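5.3 Comparing finger pads on the paired hand grippers

Carry out this check whenever pads are changed, using the utensil set and the steel stand.

1. Connect both Ziltach grippers and wait for the controller to report ready.
2. Open and close each gripper fully. Note the opening value; the log entry should read 101 or higher.
3. Pass a wooden-handled utensil between the grippers. Close on the end of the handle. 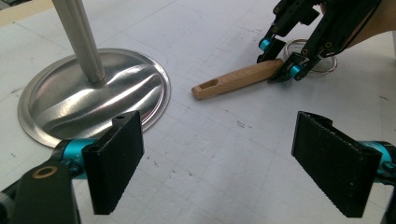 Urmila Nigam adds that a handle taken too close to its end will swing under load, and she would repeat any such pass before scoring it.

4. Place the stand near the middle of the board and start a new log.

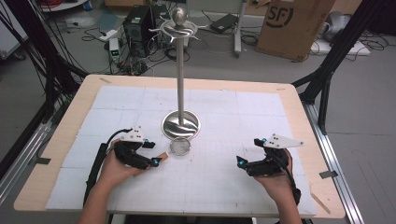 Tracking is checked before grip. Run the Lovel viewer and turn each wrist slowly through its full range. The dotted plates on top of the grippers must stay clear of sleeves and cables – leave a loop of slack in each cable.

CAUTION: Do not close the pads on the stand at full force.

5. Inspect both pads for wear before approaching the base. 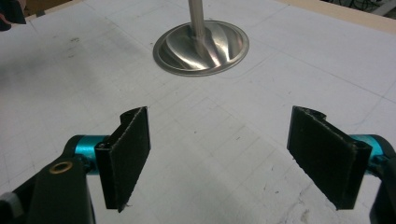 Could worn pads stay on for the baseline run? Jintana Thaweesak would allow it, provided the same pair is used throughout and the wear is logged.

6. Repeat step 3 with the other pad type. Keep the force setting at 940 –
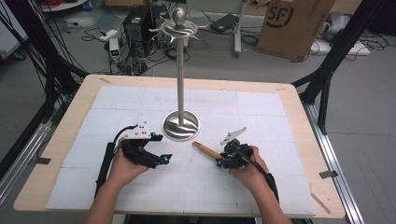
and save both logs under the same session number.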